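Preguntas frecuentes: recogida de demostraciones, tareas domésticas
Proyecto Lullia
Última revisión: 2023-05-25
Mantiene esta página: Eliécer Correa

¿Qué se entiende por demostración?
Una ejecución completa de una tarea, teleoperada de principio a fin, con las cámaras de cabeza y de muñeca grabando a la vez que las posiciones articulares. El episodio empieza con los dos brazos en reposo y termina cuando el operador pulsa el pedal. Lo que quede fuera de ese intervalo se descarta en la carga.

¿Cuántos episodios hacen falta por tarea?
El mínimo es de 100 válidos. Las tareas con dos brazos y herramienta larga (escoba, fregona) tienen un objetivo de 1.000, repartidos entre todos los operadores del turno. En febrero se entrenó la barrida con casi 60 y la política no generalizaba a otras posiciones de la papelera.

¿Hay que despejar la sala antes de grabar?
No. Mesas, sillas, cables y objetos personales se dejan donde estén, salvo que impidan el movimiento de los brazos. La papelera sí se desplaza entre episodios, siempre dentro del alcance de ambas pinzas.

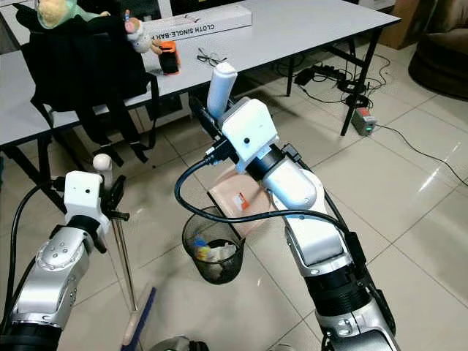 La posición inicial de la escoba también se varía. No se marca en el suelo con cinta.

¿Qué se anota en cada episodio?
Tarea, operador, brazo dominante y resultado (completo, parcial, fallido). Las etiquetas se introducen en Ginuvach antes de iniciar el episodio siguiente. El campo de comentarios es opcional y admite texto libre.

¿Se descartan los episodios con la imagen movida?
No por ese motivo. El desenfoque durante los desplazamientos rápidos forma parte de los datos. Se descartan los episodios con pérdida de fotogramas en cualquiera de las cámaras o con un desfase entre flujos superior al límite fijado en Stotidcombe.

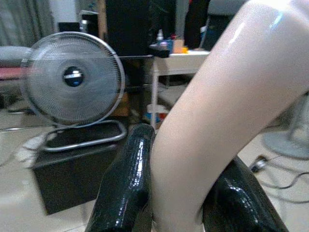 Las cámaras de muñeca se revisan por separado. Si una de ellas deja de transmitir, el episodio se invalida entero, aunque el brazo correspondiente no haya intervenido.

¿Sirven los intentos fallidos?
Sí, etiquetados como tales. Un agarre que se suelta y se recupera dentro del mismo episodio cuenta como completo. Si el objeto queda fuera del alcance, se cierra el episodio como fallido y se recoloca a mano.

¿Qué residuos se usan en las tareas de papelera?
Papel arrugado, pañuelos y envoltorios ligeros, todos limpios. Quedan excluidos los líquidos, el vidrio y cualquier pieza que no pase por la boca de la papelera.

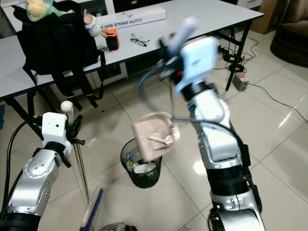
No es necesario vaciar la papelera tras cada episodio. Se vacía cuando el contenido llega al borde.

¿Cuánto dura un turno?
El operador graba bloques de 16 episodios y descansa entre uno y otro. La calibración de las pinzas se repite al cambiar de operador.

¿Dónde se suben los datos?
Al servidor Singhal, al cierre del turno. No se renombran las carpetas. Las incidencias de carga se comunican a Eliécer Correa indicando turno y puesto.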